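Three sets of finger pads, one very happy month

25/08/2026

So I finally did the thing I've been promising since spring and ran all my finger pads against each other on the same hand-held gripper. Same fingers, same camera, same kitchen counter, and a silly number of grasps. I had a great time!

The contenders: the Huttunen foam strips (soft, cheap, they come on a roll), the Skerkimora silicone pads (molded, a bit stiff), and a plain rubber sheet I cut up myself with scissors. Neema Biwott lent me the silicone ones and also talked me out of testing with raw eggs, for which my counter is grateful.

The routine was 400 grasps per pad, spread over the same 12 household things. A glass spice jar, a tape measure, a sponge, a marker, that kind of stuff. I dropped a few repeats of the tape measure into the mix at the end when I saw how badly it was going, so the log has 1303 grasps in it altogether. My thumb noticed every one of them.

Foam first. I love foam. You close the fingers on almost anything and it just settles in, and the marker, which is a pain with everything else, came up clean nearly every time. It also picks up lint like crazy and the edges start to go early. I'd trim a corner, feel good about it, and find another corner lifting ten minutes later.

Silicone was the surprise for me. On the glass jar it was so good I started showing off, tipping the whole thing sideways and walking across the kitchen. On the sponge it did nothing special. And if there's any flour or dust on it, forget it, you have to wipe it down and start over. Wiping takes a second though, and the pads looked the same at the end as they did on day one.

The scissors-cut rubber came in last on nearly everything but it was the one that handled the tape measure best (heavy, slippery, rounded corners, awful object). I think it's mostly the stiffness. The foam squashes so far under that weight that the thing rotates on you before it's off the counter.

A note on the camera, since a couple of you wrote in after the last post. I stayed with the Dulix wide one. The Hurker has nicer color and I wanted to like it, but with its narrower view I was losing the fingertips whenever I opened all the way, and for this kind of work I need to see both tips the whole time. I moved the mount back 460 hundredths of an inch to try to save it (yes, I really wrote it down like that, my calipers were in a mood) and by then the whole tool felt nose-heavy.

For now it's silicone as my daily pad, foam for small light things, and I've ordered a softer grade of silicone to see if I can get both in one. That should be here before November. I also want to try gluing on a thin foam backing under the silicone. If any of you have done that and have a glue you like, please tell me, I've ruined two sets already.
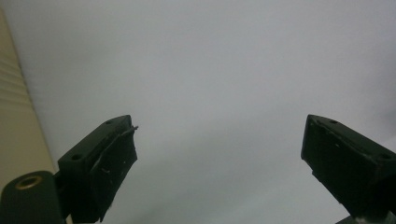 How often should foam finger pads be replaced?

Change them as soon as the edges lift or the foam stops springing back after a squeeze. With daily use on rough or heavy objects that can be a matter of days, while light use on smooth things will stretch a set much longer.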